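Two-arm build, sim before metal: right arm and the door

jelteo_corina
5/19/26

Still haven't bolted the second arm on in the garage, so I'm doing everything in the simulator first. 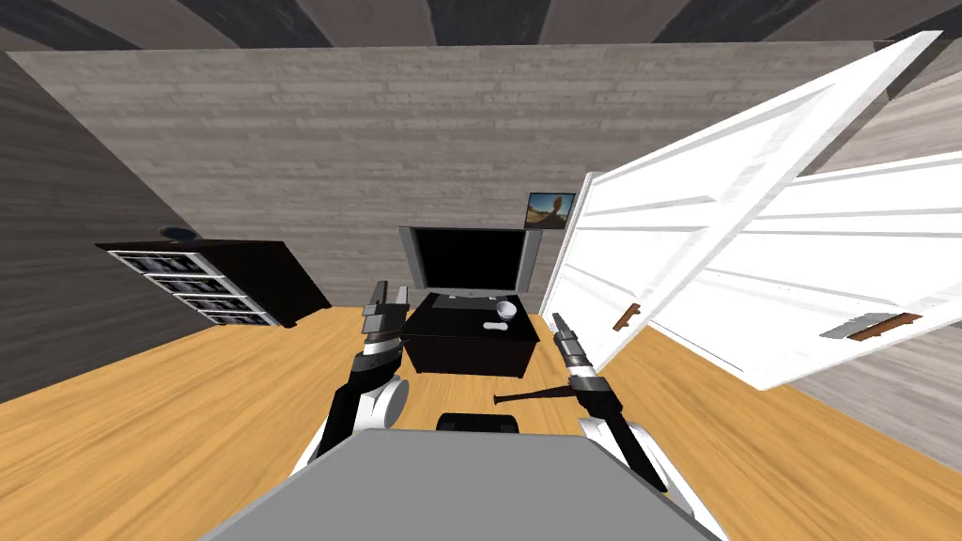
My plan is to get it picking the bat up off the floor and putting it on the little black table, then try the same thing at home with real arms. What bugs me is the right one. I've limited the shoulder to 164 degrees and I'm wondering if I should open it up to 180, as the gripper ends up so close to the door when it swings out.

Rustley
Don't touch the limit! Move the whole robot left a bit, or just shut the doors in the sim. You'll only have to wind it back when you've got real cables in there.

Grecu_L
Disagree with Rustley. Leave the doors open, your garage won't be tidy either. I'd start with the small white bowl though, a bat is a horrible first object, all the weight's at one end and mine kept twisting round in the fingers.

jelteo_corina
Ooh, but the bowl's up on the table and I wanted to test reaching down to the floor (that's where everything in my house lives).

Rustley
Fine, but 300 runs with the limit as it is before you change anything.

Grecu_L
300! I did five and went for a cuppa. Grip it nearer the fat end, Corina, and post your joint settings.

jelteo_corina
Will do tonight, they're on the other laptop.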